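To: Members' list, Nelen Travel Writers' Circle
From: Office of the Circle
Subject: Re: Spring anthology, serial pieces and word limits
Date: December 2020

Dear members,

I write in reply to the message quoted beneath, which several of you have also raised by telephone.

> From: Genowefa Żak
>
> Could the office please confirm whether a travel account told in instalments counts as one entry or several? My piece on the walk from Clodel to Charpentier is in three parts, and only the last goes over 500 words. I should also like to know whether an author's note at the beginning is included in the count. Mine is 64 words and I would be sorry to lose it.

The editors have considered the matter and the position is set out under the headings which follow.

## Instalments

A serial account is treated as a single entry, provided that all parts are sent together and carry the same title. Each part may run to 500 words. Mrs Żak's third part will therefore need to be shortened, and the editors are content for her to move material into the second.

## Author's notes

Notes are not included in the count if they are kept to 55 words or fewer. Longer notes will be returned to the author for trimming. Notes explaining the spelling of place names should go at the end of the piece.

Members are asked to use the spelling found on local signs, with the older form in brackets at first mention. 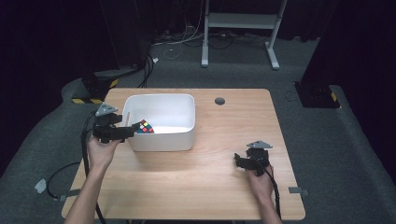

## Printing and copies

Cleklow has agreed to print 400 copies on the same paper as last year. Contributors will receive two copies each, and further copies may be ordered at the members' rate. Orders should be sent to the office in writing, with a postal address, even where the office already holds one.

Blog posts that have already appeared online may be submitted. Please remove links and any reference to "my last post", and state where the piece was first published.

Proofs will be sent by email. Corrections at that stage should be limited to errors of fact and spelling.

Yours faithfully,

Office of the Circle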